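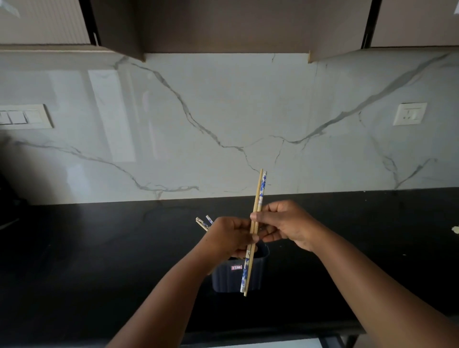 2. Utensil sorting, status at December 2018

Lindbridge completed 1330 trials of the Fovadeo arm on kitchen chores. Plates and bowls are handled reliably. Thin items are not: the arm needs 50 seconds per stick and drops 4 in 18.

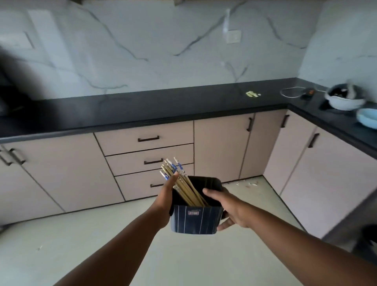 Cycle time remains the main obstacle to home use. A person takes a bundle of chopsticks in one hand and steadies the container with the other. Our controller still treats these as separate tasks. Two-arm tests begin in January.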